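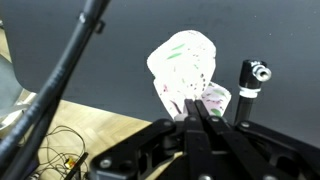
Sat 20 October

I finally washed and sorted the bag of old kitchen linen that has been in the hall closet since April. Most of it came from a house sale in Leslow, where I paid 2 dollars for the lot and didn't look inside until I got home.

The bulk was cotton, with a few linen pieces mixed in. Linen wrinkles the moment you look at it, but it dries dishes better than anything else I own. The cotton ones were stiff, probably from years of fabric softener. I have stopped using softener on anything meant to soak up water. It leaves a coating, and then you are just pushing the water around the plate.

My method is dull. Soak overnight in hot water with washing soda, then wash at 140 degrees with half the usual detergent. No bleach on prints. Two of the towels still smelled like a basement after that, so they went through again with a cup of vinegar in the rinse and came out fine.

I used to iron everything. Now I fold things while they are slightly damp and put a heavy book on top - lazy, but the edges come out straight enough for a drawer.

Small prints on white are what I always end up keeping. Leaves, sprigs, anything green. They hide tea stains better than plain white does, and they don't look tired as quickly as the big fruit designs that were in every store for a while.

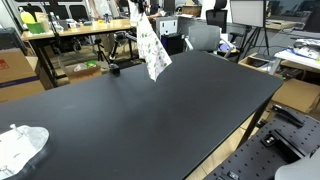

What I kept and what went

The linen stays, and so do the thinner cottons. Anything with a hole bigger than a dime got cut up for rags. The rest is going to the thrift store on Tanis Street, along with an apron I have never once worn.

Next is the bath towels, and I am not looking forward to it.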